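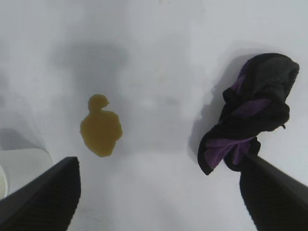
Figure 3. Wrist camera view during the wiping task: spill at left of center, cloth at the right finger.

Section 3. Setting Up the Wiping Task

This section explains how to prepare the Uderon tabletop arm for wiping small spills from a flat surface. It applies to units fitted with the Bisgaard two-finger gripper and ribbed pads. Complete the arm calibration in Section 2 before you begin.

3.1 Preparing the surface

1. Clear the work area of all items that are not part of the task.
2. Move cups and other open containers at least 40 mm from the planned wiping path. A pale container on a white surface has little contrast in the wrist camera view and may not be detected.
3. Adjust the room lighting. Soft shadows are acceptable. Dark shadows with a sharp edge may be marked as spills.

Note: The cloth casts its own shadow next to it. If the software marks this shadow as a spill, select it on the screen and press Ignore.

3.2 Loading the cloth

1. Use a soft, dry cloth no longer than 400 mm on any side. Patterned cloths may be used if their colors differ clearly from the surface.
2. Open the gripper fully from the Tools menu.
3. Place the cloth within reach of the gripper. It does not need to be folded flat.
4. Press Pick Cloth and wait for the arm to stop.
5. Check the camera view. The cloth should be in contact with a finger pad, and the spill should remain in plain sight.

Caution: Keep hands away from the fingers while the gripper is opening or closing. Press the red stop button before moving the cloth by hand.

3.3 Running the task

1. Select Wipe, then draw a border on the screen that includes the whole spill. Spills with an uneven outline should be bordered with a small margin on every side.
2. Set the pressure to Low for the first pass.
3. Press Start. Stay near the unit until the pass is complete.
4. Inspect the surface and repeat if needed – replace the cloth first if it is soaked.

If message 611 appears, the cloth has not been detected. Open the gripper, repeat the steps in 3.2, and press Resume.

Caution: Do not use this task with solvents, hot liquids, or broken glass.

Replacement pads and cloths may be ordered from the Uderon parts desk in Stedville. Cleaning of the gripper pads is covered in Section 4.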